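Subject: Re: [enamel-swap] green "coin" mugs + stains on white tops
From: Fergal Mac Suibhne

Quick one, on my way out, sorry for the typos.

On 2 September, Hodžić wrote:
> Fergal, you said you'd picked up one of the green ones with the
> French writing on. What does it say exactly? I have a chance at
> a pair from the Bovgate sale but the listing only says "green
> mug, foreign words" and the seller won't send a close up.
>
> Also does yours hang OK on a peg tree? Mine at home all slide
> off, handles too wide I think. And did you ever get an answer
> on getting coffee off a white table? Brustard list was no help,
> 30 replies and all of them about bleach.

OK in order.

Writing: it says "Le coin Discret", white, joined-up lettering, capital D on Discret but small c on coin. There's more with it in a smaller fancy script with curly bits, I can't make that out in the picture and the mug is packed now so don't ask me till I'm back. White rim. If the Bovgate pair has the same lettering grab them, I'd take one off you.

Pegs: yes it hangs fine. Mine's the tree with the round light base and the darker post, short pegs. Upside down by the handle, on one of the upper pegs, and the rim ends up just clear of the base. So check the hight of yours before you blame the handles. If the mug touches down it tips forward and off it comes. I had that with the old tree from Vurness, gave it away in the end. Cost me 2 dollars and was worth less.
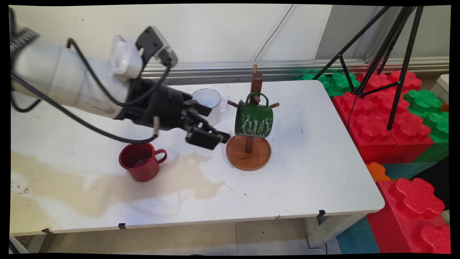
Green one on the tree, red and white ones still out on the table.

The red has the white rim too, dark red, not the bright fire engine shade people keep listing. That's the one with the drink in it. White one is just plain. I like the white best for every day but it shows everything, you end up scrubbing the inside every night.

Stain: you can see what I'm up against, the big tan patch on the left. Plus the specks all over the rest. What I've tried so far

- dish soap and warm water, nothing
- baking soda paste, left on 30 minutes. A bit lighter at the edges maybe
- same again but 60 minutes, no better than 30
- white vinegar on a rag, nothing, and the room stank

Haven't tried bleach and won't, I did that to a counter top years ago and it went yellow. Next is one of those melamine sponges on a corner where it won't show. If anyone on here has used one on a white table top please say whether it took the shine off.

Somebody will say use a coaster. Yes. I own coasters.

The other thing, chips. Hodžić you didn't ask but look at the rim where the handle joins before you pay. That's where they go first, then rust. Ask the seller to run a fingernail along it. If they won't do that either I'd walk away, Bovgate don't take returns on kitchen stuff or didn't last time.

List housekeeping: we're at 1,091 messages in the archive and search is getting slow, so PLEASE change the subject line when you change the subject. I know I just answered three things in one mail. Do as I say.

Back on this evening after 8 if you need a yes or no on the pair.

Fergal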